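Workshop notebook, Clakcombe site, Gara cell
2020-12-11

Arm was homed at start of shift, no faults in the log. Brown paper on the table replaced, old sheet had torn along the near edge and the torn part was catching. Taped the new sheet underneath the overhang so there is no tape on the working surface. Gripper fingers wiped. Emergency stops on both pendants tested and reset.

Work today was on the beverage station routine for Drirkden, cup handling and small-object handling. The customer wants the arm to cover the repetitive part of the canteen prep counter: cups out of the wash rack, ice portion into a bowl, tray set, tray moved to the hand-off side. Cutting fruit stays with the staff. That was settled at the site visit and I am writing it down again because it keeps coming back in the mails as if it were open.

Cup pick from rack. Approach angle is the main parameter. With the cups lying on their sides the gripper has to come in along the axis of the cup, and the taught approach from last week was too steep. Changed the approach pose, kept the retreat pose as it was. Ran the rack routine 14 times. 2 failures, both at the same slot, both the finger touching the rim of the neighboring cup before closing. In both cases the arm stopped on the force limit and had to be backed out by hand from the pendant. No damage to cup or finger. Lowered the entry speed for that slot only. Not yet rerun at the lower speed.

Total logged cycles on this gripper are now 1,334. Finger pads show slight polishing on the inside face, no cracks. The inspection interval in the Paucar plan is longer than I would like for a cell that runs near wet cups. I have put in a request to shorten it.

Ice portion. We are on plastic cubes for all bench work until the drain question is closed. Cubes behave well enough for testing the motion but they don't melt together and they don't leave water on the fingers, so nothing measured with them on grip should go into the report. Motion timing is fine to report. Pour height still too high, cubes bounce on landing. Next step is to lower the pour pose and slow the last part of the wrist rotation.

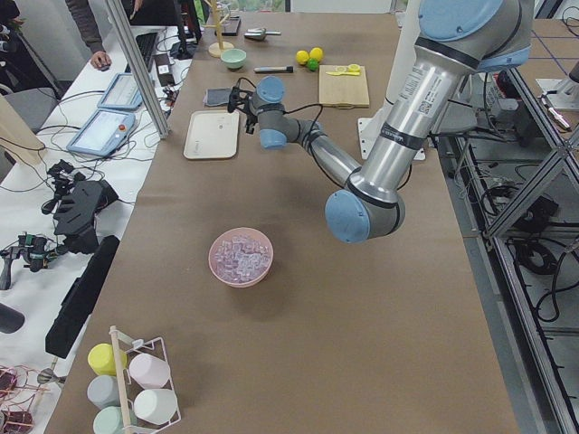

Notes on the work side, from the second visit to the Drirkden canteen. I sat through a full prep period with the counter staff and wrote down what they do with their hands and what they do in between, which the process sheet we were given does not cover.

The process sheet has the job as a sequence: rack, cups, ice, fruit, tray, hand-off. In practice nobody works it in sequence. Whoever is on the rack is also watching the line, and will skip ahead to trays when people start arriving early. Cups with a chip or a stain get put aside without comment. The person on fruit tells the person on trays when to slow down. None of this is written anywhere and the arm does none of it.

Consequences as I see them:

Sorting bad cups has to stay with a person or has to be added as a vision check. A vision check for stains is a separate piece of work and is not in the offer. For the pilot the rack will be loaded by hand, and the person loading it does the sorting. This moves the check to before the arm. It also means that loading the rack takes longer than the process sheet allows, and the timing table needs to be corrected before it goes to the customer.

Pace. The arm runs at one speed once a batch is started. Staff asked for a way to hold it without stopping it. A pause at the next safe pose is available in software and can be put on a button at the counter. It must be a different color and a different shape from the emergency stop. At the moment the only way to hold the routine is from a pendant, and the pendants are not going to be on the counter.

Staffing. The customer's plan is that the same number of people stay on the counter for the pilot and one position changes from rack and ice to loading, checking and clearing faults. That position needs training. My estimate is that fault clearing will be most of what that person remembers about the first weeks, so the recovery procedure should be short enough to go on one card. The present one is four pages and written for us. I started a short version this afternoon:

Press pause. Wait for the arm to stop.
Look at the gripper. If it is holding a cup, support the cup before opening.
Open gripper.
Move the arm to the wait pose with the return button. Keep the button held down for the whole move.
Take the cup out of the slot by hand. Put it aside.
Restart from the next slot.

The fourth line depends on the return move being clear of the rack from any stopping point. It is not, at present. From the low slots the direct return passes over the end of the rack with very little room. Needs an intermediate pose. Until that is in, the card cannot be handed out.

Two comments from staff worth keeping. One was that the rack work is bad on the wrists by the end of a shift and they would be glad to lose it. The other was that the rack is also the only time in the period when they stand away from the line and don't have to talk to anyone, and that the new position would take that away. I have no technical answer to the second. Passed it on to the customer's side in the visit report, in those words.

Noise was also raised. In the lab the arm is hardly audible over the compressor in the next bay, so we have no useful figure. Measure on site with the counter fans running.

Reach. Farthest tray position is reachable but with the elbow low over the middle of the table. Anything tall standing there would be a collision risk, and on a real counter somebody will put a pitcher there. Options are to move the base, raise the table-side limit on the elbow, or mark a keep-clear area. Marking is the cheapest and the least reliable. I tried a different elbow configuration in simulation and it clears by 210 mm more, at the cost of a slower move to the hand-off side. Preference is to take the slower move. The cycle is not limited by that segment anyway, it waits on the rack.

Tray. Rounded corners make it difficult to grip at the corner, so grip is on the long edge only. Tray slides on fresh paper more than on the old sheet. Do not tune push force on new paper. Customer's counter is steel and will be different again. Ask for an offcut.

Housekeeping. The side desk needs clearing. Spare gripper parts should go back in the labeled drawer after use. Cables to the pendants are tangled again and were pulled once today while I was jogging the arm. Need a hook or a clip at the desk edge.

Open points, carried over:

Rerun rack routine with reduced entry speed on the problem slot.
Lower pour pose, slow the end of the wrist rotation.
Intermediate pose for return from low slots.
Pause button, hardware and placement. Agree placement with counter staff before drilling anything.
Correct timing table for hand loading.
Low elbow: transfer the simulated configuration to the cell and check cable slack at the wrist first.
Counter offcut from Drirkden.
Drain question, still with Paucar.

Power off at the cell, air off at the wall. Program saved under the usual name plus the date, previous version kept.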